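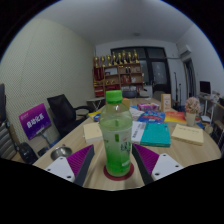 Posted by Czesław Nowicki, minutes secretary, Kusdale Reading Circle

Minutes of the meeting of 10/1/26

Present: Elvia Quintero (chair), Léonie Deschamps, Remo Amato, Crisóforo Huerta, Czesław Nowicki (minutes).

1. Minutes of the last meeting

The minutes of the July meeting were read and accepted with one correction. In point 4 the name of the shop is Somboon and it was written with one "o" less. I am sorry for this mistake.

2. Drinks on the reading table

This point took the most time. Léonie asked that we decide finally if drinks can stand on the same table as the books. In July we said "we will see", and she finds that this is not a rule.

Crisóforo is in favor of drinks. Many of our readers come directly from work and stay two hours, and he thinks it is not friendly to send them to the corridor each time they are thirsty. A bottle with a screw cap, like the green one, is in his opinion safe when the cap is closed. Remo agrees for bottles but not for cups. He reminded us of the atlas, which has still waves in the pages from the tea.

Léonie said the closed bottle is also a problem, as a cold bottle makes a ring of water under it. Elvia answered that for this we have the round red coasters. Léonie would like also that the books are at more distance. When a bottle stands in the middle and there are books on the left and on the right, a person who reaches for the book can push the bottle.

Decided, with four votes for and one abstention (Léonie):
Bottles with screw cap are allowed, on a coaster, closed when you do not drink.
Cups and open cans stay on the window shelf.
Books from the loan collection are kept at one arm from any drink.
The rule will be tried until our next meeting and then we speak again.

Remo will write the rule on a card. Elvia asks that the card is short.

3. The steel bowl

Crisóforo asked what the bowl on the table is for. Elvia explained that it is for the loan slips of the evening, but people put candy wrappers inside. It was proposed to buy a box with a lid. Remo finds this not necessary and the proposal was not voted. The bowl stays for slips. Wrappers go in the bin at the door.

4. Loan collection

Léonie reported that the catalog has now 769 titles entered. The booklets and other thin items are not entered yet, and she does not know if they should have a number or only a colored dot. The thick books with soft covers suffer most when they lie flat with others on top. She asks everybody to put them back standing on the shelf at the end of the evening.

Crisóforo offered to cover the most used books with clear film. He has a roll of Nasham film at home and will bring it.

5. Money

In the account there is 1,066. The printing of the new reader cards at Cistska will cost 40. Accepted by all.

Remo asked if we can pay coasters from the same account, as we have eight and over the summer one was lost. Elvia will look at home first if she has some that match.

6. Other matters

The lamp over the far end of the table makes a noise. Czesław will write to the building office again.

Léonie asks who has the second key of the cabinet. No person present has it. Crisóforo will call the readers who helped in July.

The meeting was closed by the chair. The date of the next meeting will be sent by e-mail.

Czesław Nowicki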